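# Chapter 7: Paying for Growth You Did Not Build

When one company buys another, the press release nearly always says the same thing. The two firms fit together well. Customers will gain. Costs will fall within a couple of years. Read ten of these statements side by side and you will have trouble telling which deal is which. This chapter asks you to set the statement aside and look at the price.

We begin with a case we will return to several times. Sorier sold network monitoring software to hospitals and mid-sized banks. It had 118 customers, a loyal staff, and sales that had barely moved in three years. Windia, a much larger maker of office software, offered $1,030 million for it in March. The offer was 40 percent above what Sorier's shares had been trading for the week before. Windia's managers called the price "disciplined." Its shareholders were less sure, and the stock fell the morning the news came out.

Who was right? You can't answer that from the price alone. A large premium may be fair if the buyer can do something with the business that the seller could not. It may also be a gift from one set of shareholders to another, and a good deal of research on past takeovers suggests that this happens more often than managers like to admit.

## 7.1 Where the premium is supposed to come from

Suppose Sorier was worth $830 million on its own before the offer. Windia then paid $200 million more than that. For the deal to break even, the merger must create at least $200 million of value, in today's money, that would not have existed otherwise. This extra value is called **synergy**, a word you should treat with some care. It can mean real savings, such as closing one of two billing departments. It can also mean hopes about "cross-selling" that no one has tested on an actual customer.

Cost savings are the easier kind to check. You can list the jobs, leases, and contracts that will go. Sales gains are much harder. Windia told its board that its own sales force would bring Sorier's product to a far wider market, but hospitals do not buy security tools from the person who sells them word processing. Sorier's founder, Bhupendra Garg, had said as much in an interview the year before, when he was not for sale. 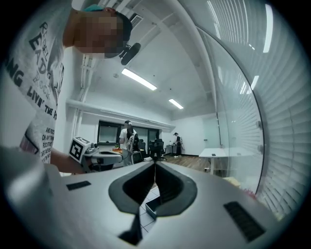

*Figure 7.1. A hand-held gripper, with a person leaning close over it.*

There is also the cost of getting the savings. Systems have to be joined, people have to be paid to leave, and some of those you hoped to keep will leave anyway. Merger plans tend to put these items in a single line marked "one-time costs." Be wary of that line. In firms that buy often, one-time costs have a way of showing up every year.

## 7.2 Who is giving the advice?

Windia hired Joshi, an advisory bank, to judge whether the price was fair. Joshi said it was. Most of Joshi's fee, however, was payable only if the deal closed. None of this proves that the opinion was wrong. It does mean that the opinion should carry less weight than one from somebody with nothing riding on the answer.

Sarita Sandhu, then a junior analyst at the fund manager Noltance, reworked Joshi's figures using slower sales growth and got a value well under the offer. Her fund voted against the deal and lost. We use her worksheet in Section 7.4, partly for its method and partly for its mistakes – she left out the tax effects entirely.

## 7.3 Before you read on

Keep three terms apart as you work through the chapter. The **stand-alone value** is what the target is worth if no one buys it. The **premium** is what the buyer pays above that. The **net gain** is the synergy minus the premium, and it can be negative. Business news often reports the premium against the last share price, which may already have risen on rumors – so the figure you see in a headline can be too low.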